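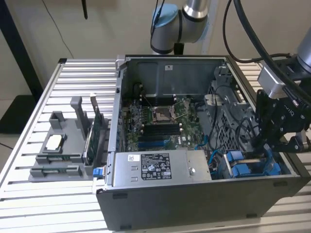
侧放于金属工作台上的台式机主机，机箱已打开，主板上印有“DELL”字样，CPU插座为空。

**Zamholm旧机拆检线扩容，年处理量增至2,000台**

Zamholm电子设备回收中心3月完成台式机拆检区改造，年处理能力由原来的数百台提高到最多2,000台。改造由Brirkero公司承担设计，新增拆检面积156平方米。

按照现行流程，主机入库后先登记型号与序列号，再侧放上台，打开侧板，依次取下处理器、内存、扩展卡和硬盘。主板与电源留在机箱内，分别做外观检查和通电测试。单台标准工时为20分钟。

工艺负责人Signe Ladefoged介绍，处理器取出后，检查重点转到插座触点。触点弯折、缺失或残留导热硅脂的主板一律另行标记，不进入通电环节。内存插槽检查卡扣是否完好，扩展插槽检查有无积尘和变形。电源须核对铭牌上的额定输出，铭牌无法辨认的按废件处理。

首批送检的210台主机来自Gowda办公园区的集中更换，机型以多年前采购的商用塔式机为主。检测员Valentin Dinu表示，这批机器的主要问题是风扇老化和主板电容鼓包，机箱与线缆大多可以继续使用。

检测合格的整机将重新装配处理器和内存，清除存储数据后交由Pleka项目，配发给社区学校的机房。不合格的主板和电源按类别装箱，送下游企业提取金属。

中心运营主管Anitha Menon称，笔记本电脑目前仍由原有工位处理，暂不并入新区。显示器拆解的工艺文件正在编写，投用时间未定。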